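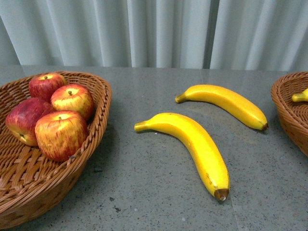
Filed under: Trip Reports, Equipment Planning

I drove over to Studdale for the open day at Lidska with one question in my pocket, and it was a money question: what would it really cost us to put a robot arm on the fruit table at the Mamville packing room? Piyumi Miah and I have been going back and forth on this since spring, and I had promised her I would come home with figures she could put in a spreadsheet. What I liked right away was that the people there had set things up with ordinary produce. The fruit test was on a gray speckled stone top with wicker baskets, red and yellow apples sitting together in one and a couple of bananas lying loose on the table, and if you have ever had to quote for handling fruit you know how different those two shapes are to pick up. An apple is round from most sides. A banana curves away from you whichever way you come at it, and it bruises if you look at it wrong!

Our host was Tumelo Tshabalala, who runs the demonstration floor and has the patience of a kindergarten teacher. He let the 12 of us on the morning tour ask anything we wanted, and we certainly did. Anong Nakpan, who had come down from a bakery supply business, wanted to know about spare fingers. I'm glad she spoke up, because spares hadn't crossed my mind. Lidska's advice is to order two sets of fingers with the arm and write the second set into the first year's budget, so that a worn pair doesn't mean an idle table while you wait on a delivery.

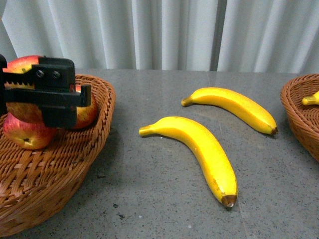 The other thing Tumelo kept coming back to was the part of the budget that isn't the arm. There's the gripper, the mounting, the cameras, the guarding if you need it, and then the hours of somebody on your own staff who has to learn all of it. He suggested setting aside $2,000 for mounting and small hardware alone (brackets, cable, the odd fitting you find out about on a Friday afternoon), and keeping that on its own line where it can't get swallowed up. Training came to 30 hours per person on the plan he sketched out for me. I had penciled in a single day, bless me.

Over lunch, a very decent lentil soup, I sat with Sabina Chowdhury from Nanayakkara, the firm that does the leasing. She was very open about the numbers. A lease makes sense if your work is seasonal, and ours is, but the service visits are billed separately and you want to ask how many are included before you sign. She also told me to send samples ahead of any quote, the actual fruit in the actual containers we use, with the awkward sizes left in. We'll do that. Piyumi is already picking out baskets.

I haven't settled whether we lease or buy. My feeling on the drive back was to lease one arm for the apple season, leave bananas with the people who are good at them for now, and look again when we have our own notes to go by. Tumelo is holding a place for us at the next hands-on day, and Piyumi is coming along to ask the questions I forgot.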